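Speaker notes – "Where small savers keep their money when prices rise"
Drellholm evening session, Jun 23, 2026

Slide 1. Title
Good evening and thank you for coming. Say the name of the talk, then wait until people at the back have found a seat. I am from Pranatero, we help small savers read their own bank papers. I do not sell anything tonight and I will not tell you what to buy.

Slide 2. What inflation does to a quiet account
Start with the savings account, not with gold. Most people in the room have one. Example to say slowly: an account has 452 on it and pays 2 percent in the year. Prices go up more than 2 percent. The number on the paper is bigger in the end, but it buys less. Ask who has looked at their interest rate since last July. Do not comment on the hands.

Slide 3. The weekly shop
People feel prices in the shop first, long before they read a report. Small things are bought often, so we remember their price very well. A washing machine we buy rarely, and we forget what the last one cost. This is why our own feeling about inflation can be higher than the official figure. Both can be correct.
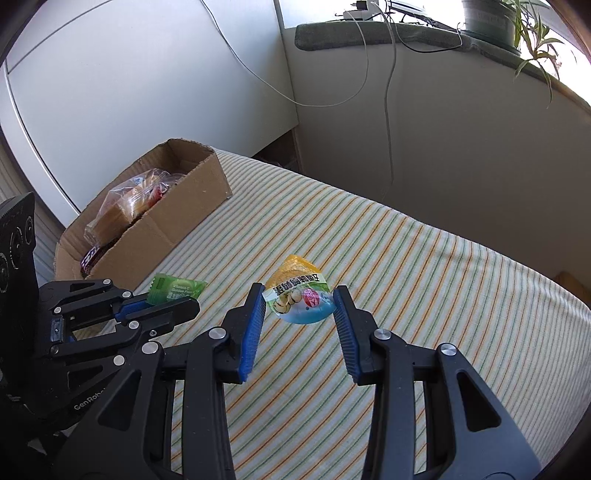 Slide 3: a small snack packet on the tabletop

Slide 4. Smaller pack, same price
Explain the word "shrinkflation" one time only. The price stays, the weight goes down. Statistics offices do try to count this, so please do not say that they hide it. I said it wrong in Steseck and a lady corrected me, and she was right. Tell people to compare the price by weight on the shelf label.

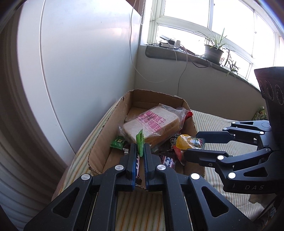

Slide 4: small green packet, top edge torn

Slide 5. Gold, bonds, fixed deposits
Keep this to 20 minutes with questions inside. Gold: pays no interest, and the price can fall for years. Bonds: when rates go up, the price of an old bond goes down – draw the seesaw on the board. Fixed deposit: simple, but ask what it costs to leave early.

Slide 6. The Vasić worksheet
Hand out the paper now, not before. I printed 134 copies, so one per household please. Column one is what you have, column two is the rate, column three is when you can take it out. Leave it empty if you do not know, and call your bank.

Slide 7. Questions
If someone asks about crypto, say it is a separate evening. If someone asks about their own pension, offer to talk after the session – not in front of everyone. Lights and projector off, key back to the front desk.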